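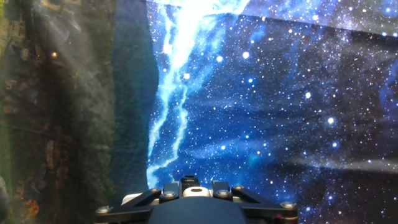 Printed night sky backdrop with a bright band like the Milky Way.

Clelcombe Field Naturalists
Pre-walk safety checklist — Skustby Marsh loop
Checked 9 March 2023

Fill in before each group outing. Mark OK, Fix or N/A and leave a comment for the next leader.

ACCESS AND PARKING

Gate at Kosden Lane opens and latches — OK
Stiff. Lift it while you pull.

Parking area clear of glass and deep ruts — Fix
Ruts along the north side from the February rain. Park on the gravel strip only. It holds 6 cars.

Trailhead map in place and readable — OK

TRAIL AND BOARDWALK

Boardwalk planks sound — Fix
Plank 37 is split at the left end and moves underfoot. Marked with orange tape. Reported to the Robles land office, no reply yet.

Handrail on the footbridge — OK
Bolts tightened last month.

Wire mesh on the ramp — OK
One corner has lifted a little. Not a trip hazard yet, look at it again next time.

Hanging limbs over the path — Fix
Dead willow limb past the second bench. Keep the group moving through there and do not stop for the heron view.

Water level below the boards — OK

BIRD BLIND

Door opens from inside — OK
Wasp nests — N/A
Too early in the year. Start checking under the bench in spring.
Floor dry — Fix
Puddle by the door, slippery. Sweep it out before people go in.

LEADER'S PACK

First aid kit complete — Fix
Short on large bandages and the tweezers are missing.
Spare flashlights, 2 — OK
Whistle — OK
Phone signal at the blind — Fix
None. The nearest spot that worked was the bench at the bend, 400 feet back toward the gate.
Sign-in sheet and emergency contacts — OK

RESULT

Open for day walks, with the split plank pointed out to everyone before setting off. Evening owl and frog walks are on hold until the plank is replaced and the willow limb is down.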